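Wedding cakes should be smaller

Last month I priced a wedding cake for my niece. The bakery in Brotilham wanted 980 pounds for five tiers, and 2 of those tiers were polystyrene covered in icing. Guests would see a tower, and the kitchen would cut up a plain slab cake out of sight to feed most of them.

I have nothing against bakers charging properly. Sugar flowers take days to make and the people who make them are skilled. My complaint is with couples being sold height. A false tier costs almost as much as a real one, because the work is all on the outside, and it goes back to the shop on Monday's van or into a skip.

Taste suffers as well. A cake that has to stand for eight hours in a warm marquee needs firm sponge and thick fondant. Most people peel the fondant off and leave it on the plate. I have helped clear tables at three family weddings and scraped a good deal of it into the bin. 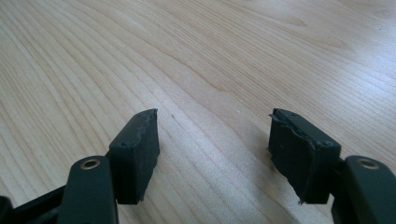

My niece went to Baysal in the end, a small bakery on the Lerkudside road. They made her one lemon cake, two layers, for the couple to cut, and trays of almond and cherry squares for everyone else. There were 200 guests and the trays came back empty. She paid less than half the first quote.

Some will say that a wedding is the one day for a bit of show. I understand that, and anyone who really wants the tower should have it. But many couples order one only because the brochure starts there. The Bisoda hotel's wedding package lists 18 cake designs and the smallest has four tiers. If you ask for something plain, you are sent to the children's party menu.

Venues could fix this easily by putting a single good cake on the first page, with an honest price beside it. Bakers could say at the first meeting which tiers are real. Couples could ask to eat a slice of what their guests will be eating, from the slab in the kitchen, before they pay the deposit.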